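Subject: Re: [floor-talk] what happens to the picking crew
Date: 2019-01-10

Sandra Cropper wrote:

> We're being told the arms start at our Edbridge site in July, and my
> crew keeps asking me what they'll be doing all day once that happens.
> I don't have a good answer. For those of you who already have them,
> what did your people end up doing? And please, the real version, I've
> already had the slides.

Hi Sandra, hi all,

We've had ours at Flosten since last summer, so I can give you one shift lead's version, for what it's worth!

First thing, we kept everybody. We have 40 on days and that number hasn't moved, but the jobs inside it sure have. Before, pretty much everyone picked produce from the shelves into baskets and carried the baskets to packing. Now the arms do the steady stuff (single pieces of fruit, mostly) and people do the mixed orders, the bagged greens, and anything soft enough that you want a thumb on it first.

What I didn't expect was how much of my day would go into labels and shelf positions. If somebody restocks a slot in the wrong place, a human picker just shrugs and reaches over. The arm doesn't. So we've got two people per shift who do nothing but walk the shelves and fix things, and they've gotten really good at it – better than the Julis people who came to train us, if you ask me.

The numbers, because somebody will ask: our best arm shift so far was 554 picks, and our slowest was 78, the day after we moved half the shelves. Please don't let anyone promise your crew a number in the first month.

The part I'd do over is training. We got 90 minutes. Total! Half my crew was scared to hit the stop button because they thought they'd get written up for it, and it took me weeks to talk them out of that. Get it in writing that anyone can stop it for any reason. Also push on pay grade early. The shelf walkers are doing a more skilled job than they were hired for, and we're still arguing about it with the office.

Backs and knees are better, I'll say that. Evenings are quieter too, which some folks like and some really don't. You talk less when the thing next to you is an arm.

Below the sig is the kind of pick it does all day on our side. Call me if you want to bring a couple of your people over to see it.

Marge
Flosten, day shift 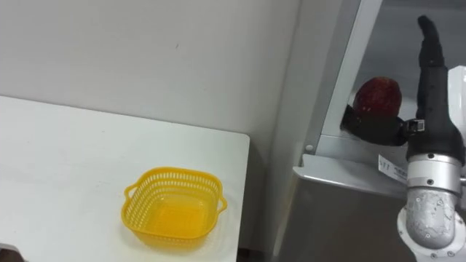 Sukprasert: on the pay grade thing, we went through that last year and the only thing that worked was writing down every task the shelf people did for two weeks and handing over the list. Happy to send you both the sheet we used. Sandra, get your crew to start theirs the day the arms go in, it's much harder to put together afterward.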